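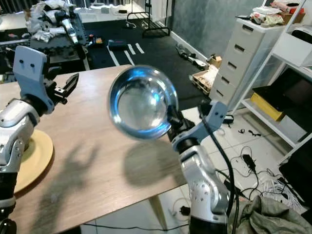 The Barkano Shared Kitchen would like to remind all members of the arrangements for tableware during November. The following posts set out what has changed and what has not. (Thread)

3 replies 11 shares

Stainless steel bowls and serving plates are now stored together in the drying room and no longer in the hall cupboard. Members who booked under the former arrangement should disregard the map on the back of their booking card.

1 reply 4 shares

Bowls are to be washed by hand in warm water with a mild detergent, rinsed, and dried at once with a clean cotton cloth. Air drying leaves spots on polished steel, and most of the complaints we received last season concerned spots and not dirt.

2 shares

Please do not use steel wool or scouring powder on any bowl. Where food has dried on, fill the bowl with warm water and leave it for 27 minutes, which is the length of the kitchen timer's longest setting. A soft brush will then be sufficient.

6 replies 9 shares

Water marks that remain after drying may be removed with white vinegar on a damp cloth. Rinse again afterward. The Clostik paste formerly kept under the sink has been withdrawn and should not be brought from home.

2 replies

Plates are to be stacked flat, with no more than five to a stack. Bowls may be nested only when fully dry. A damp bowl nested inside another will stick, and two were dented last month when members tried to pry them apart with a spoon handle.

5 replies 7 shares

Tables must be wiped down before any tableware is set out and again at the end of the session. Kindly lift bowls and plates when moving them. Dragging has scratched the tabletops in the Pongsiri Room, and repairs there will take place on Sunday morning.

1 share

Members using the Itau Room should note that it remains open during the repairs. Its cupboard holds roughly half the serving plates, and these should be returned to the same cupboard after use.

0 replies

Chipped or cracked plates should be wrapped in newspaper and left on the counter by the door with a note of the date. Please do not return them to the stack, even where the damage is slight.

3 replies 2 shares

Questions about tableware, including requests for larger bowls, should be addressed to Misaki Miyazaki at the front desk. Requests for the holiday meals will be handled in the order received.

4 replies 6 shares

Correction to the post above on water marks: the vinegar should be diluted with an equal part of water. We regret the omission.

8 shares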